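Solvent ink on coated labels keeps smearing

Shop Floor Forum > Marking and Labeling > General

Started by kettle_drum

We mark bins and sample jars by hand. Labels are Wekau matte polyester, the 2 inch roll. Until June we used the standard Fondik black permanent, and it was fine. Purchasing then moved us to a different lot of labels, same part number, and now the writing rubs off with a gloved thumb a full day later. The jars see isopropyl wipes but the bins see nothing at all, and both smear.

I have tried cleaning the label face first, no change. Has anyone dealt with this, and is it the ink or the topcoat?

graphite_row
Topcoat. A permanent marker is dye or pigment plus a resin in alcohol. The alcohol leaves, the resin is supposed to key into the surface. If the topcoat is meant for thermal transfer ribbon it can be too closed for the resin to grip, and you end up with a dry film sitting on top. It will look normal and come off like paint off glass.

Ask the supplier if the lot has the ribbon coat or the pen-receptive coat. Both get sold as "matte."

millpond77
Could also be the ink. Fondik changed the formula on ours, or that is what our rep told us. We went through a box of 30 and the first few were fine and the rest smeared on everything, including bare HDPE.

graphite_row
HDPE is a bad test. Nothing alcohol-based holds well on untreated polyethylene. If it smeared on glass I would believe you.

millpond77
It held on HDPE for years before that. Same bins, same washing. I don't have a lab, I have a shelf of bins.

kettle_drum
I can test on glass. What is a fair procedure? I don't want to come back with something that only proves I press harder on Tuesdays.

graphite_row
This is what I use for incoming lots:

1. Wipe the test surface with 91% isopropyl and let it dry.
2. Draw five lines with the pen held upright, no going over them twice.
3. Wait two hours at room temperature.
4. Rub line 1 dry with a folded cotton cloth, ten strokes, moderate pressure. Rub line 2 with the cloth damp with water. Rub line 3 with the cloth damp with isopropyl.
5. Leave lines 4 and 5 for a day, then repeat the dry and water rubs.

Do it on glass, on an old label and on a new label. If glass and the old label pass and the new label fails, you have your answer. If all three fail, millpond77 is right and it's the pen. 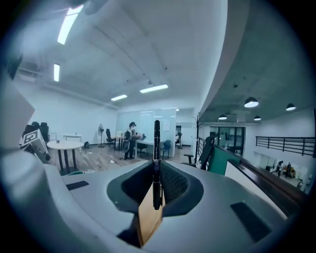

One more control: use a pen from the old stock and a pen from the new stock on each surface. Otherwise you are changing two things and reading one result. Store the pens flat for a night before you start. A pigment marker kept with the cap up runs lean at the tip, and kept cap down it can flood. Either will shift the result on the two-hour rub.

vinyl_sleeve
Disagree on flat storage for single-ended pens. Cap down keeps the nib wet and I have never had one flood. Flat is for double-ended.

graphite_row
Depends on the reservoir. Fiber core, it hardly matters over one night. Free-ink valve pens, cap down will blob on the first stroke. For a test I want them all treated the same, and flat is the easiest way to get that.

vinyl_sleeve
Fine for a test. For daily use I'm keeping mine cap down.

otter_bracket
Coming at this from another side. We gave up on handwriting for anything that gets wiped with solvent. Vudwood sells a clear overlaminate tab that folds over the written area. Write, wait, fold. It survives isopropyl because the isopropyl never reaches the ink. Slower, but we relabel far less.

kettle_drum
How many jars do you do? We are at 221 in rotation and I can't see anyone folding tabs on all of them.

otter_bracket
Fewer than that. You would only need it on the jars, though. The bins never see solvent, by your own description.

millpond77
The tabs yellow next to a window. Ours did, anyway.

kettle_drum
Results. Both pens passed dry and water on glass. Both failed isopropyl on glass, which I assume is expected. On the old label both pens passed dry and water. On the new label both pens failed dry at two hours and failed dry again the next day. No difference between old and new pens that I could see.

graphite_row
Isopropyl failure on glass is expected, the resin is soluble in it. So it's the topcoat. Send the supplier the lot number and a strip from each roll.

millpond77
For his labels, sure. I still say my box was bad.

kettle_drum
Supplier confirmed on Monday that the lot has the ribbon coat. They are swapping the rolls. In the meantime I have a sample of the Sabbagh paint marker – it holds on the ribbon coat but the line is too wide for the jar labels. Good enough for bins. I'll order a small pack of the tabs for the jars and see how they hold up away from the window.

vinyl_sleeve
Does the Sabbagh come in a fine tip? Their listing shows a bullet only.

kettle_drum
Bullet only as far as I can find.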